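Blog > Tennis > My Second Serve

My second serve, a long complaint with some good news in it

So I double faulted on match point again. It was the spring ladder at Skinanwood, court 3, the one where the sun comes in low over the parking lot after five, and I'd love to blame the sun but I was serving from the other end. First serve into the tape. Second serve into the bottom of the net, where the ball just sort of lay down. My opponent was very nice about it, and I sat in the car and ate a granola bar and decided I was going to fix the thing or quit and take up pickleball.

If you've read this blog for any length of time you know my second serve. It's a push. I toss the ball too far in front, I panic, I slow everything down to be careful, and then I pat the ball over like I'm putting a baby to bed. Against anyone decent it gets crushed. So then I try to hit it harder and it goes long, and I go back to patting, and around we go. I've been playing this way since college and I got away with it for years by having a pretty good forehand and by playing people with bad knees.

The plan was simple. One basket of balls a morning before work, all second serves, no first serves allowed, and I had to write the number down in a notebook when I was done. I got to 900 before I felt anything change at all. The first stretch was awful! I was trying to learn a real kick serve, the kind where you brush up the back of the ball and it jumps when it lands, and for the longest time I was framing it. I lost balls over the fence and into the creek. I hit my own shin once, hard enough that I had to sit down on the bench and say some words.

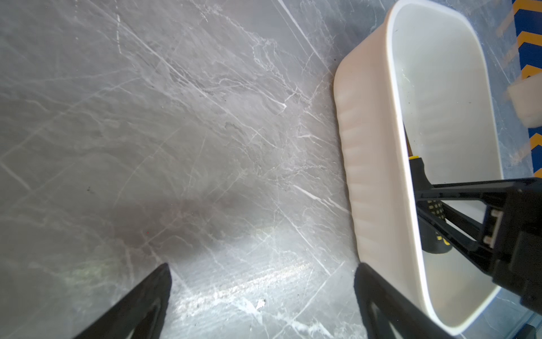
Beryl Ackroyd said I was starting in the wrong place, that the arm was fine and the grip was the whole problem, and that I'd be hitting pancakes until I moved my hand around to a proper continental and left it there. She said to hold the racket like a hammer and stop checking it. She also said a second serve ought to be swung as fast as the first one, or faster, and that the spin is what brings it down. I nodded along to all this and then went home and ignored it for another week, to my shame.

She was right, of course. The first morning I did it her way I couldn't get the ball over the net at all, then I couldn't keep it inside the fence, and then for a few minutes right at the end it started doing this lovely looping thing. Up, over, down, hop. I said "oh!" out loud to an empty court.

What I'd had wrong in my head was the direction. I always thought of a serve as going forward, so I swung forward. For the kicker you're swinging up, almost at the sky and off to the right (I'm right-handed), and your chest stays sideways a lot longer than you want it to. It feels like you're going to miss the ball completely, and for a while I did. The toss goes back over your head a bit too, and that was murder on my back until I learned to bend my knees and let them do some of the work.

I changed strings in the middle of all this, and I don't know if that helped or if I just like new strings. Patwary Rackets over in Mudolach did them while I waited — a softer set, a few pounds looser than I usually go. The ball came off with more bite, or I swung better with a racket that felt fresh. My elbow was happier for sure. I'd been playing on the same stiff old strings for so long that one of the crosses had nearly sawed itself through.

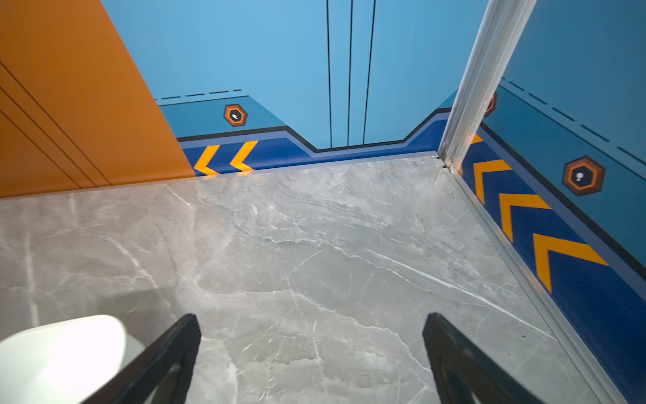
Rainy mornings were the trouble, and we had a lot of them. I hate skipping once I've got a streak going, so I started doing shadow serves indoors with a sock in my hand in place of a racket, knotted at the toe so it swishes. You don't need much space for it. A corner of a small room would do me fine, as long as you watch your knuckles on the follow-through. The trick is listening for where the swish happens. If it's behind you, you've used up all your speed before you got to the ball. Mine was behind me for ages! I'd be in there in my pajamas going swish, swish, trying to get the noise up above my head, and my husband would carry his coffee the long way through the house.

The notebook says 2770 now. I'm not going to claim it's a weapon. But it goes in, and it goes in with some shape on it, and people who used to stand on the service line waiting for my second serve have started backing up. One of them asked me if I'd been taking lessons. I was unbearable about it at dinner.

The real test was the Bitwood Open, a grand name for a weekend thing with folding chairs and a cooler full of orange slices. I won my first round and lost my second, to a teenager who hit everything on the rise and apologized after each winner. I did have one game in the second set, down break point, second serve, heart going like crazy, where I could feel the old pat coming on. My hand wanted to slide around to the pancake grip so badly. I bounced the ball a few extra times and thought hammer, and swung up at it as fast as I could, and it kicked up over her shoulder and she shanked it onto the next court. I lost the game anyway on the next two points. Don't care. I've replayed that one serve in my head every night while brushing my teeth.

If you want to try this, keep it short. A sore shoulder will stop you faster than anything, and I found that 20 minutes with a warm-up first was better for me than an hour of flailing. Put an old towel down in the service box, toward the backhand corner, and aim at it. And swing up a lot more than you think you should.

Next I'm going to have to do something about my return, which has been hiding behind my bad serve all these years and is worse than I thought. I've already got the notebook out.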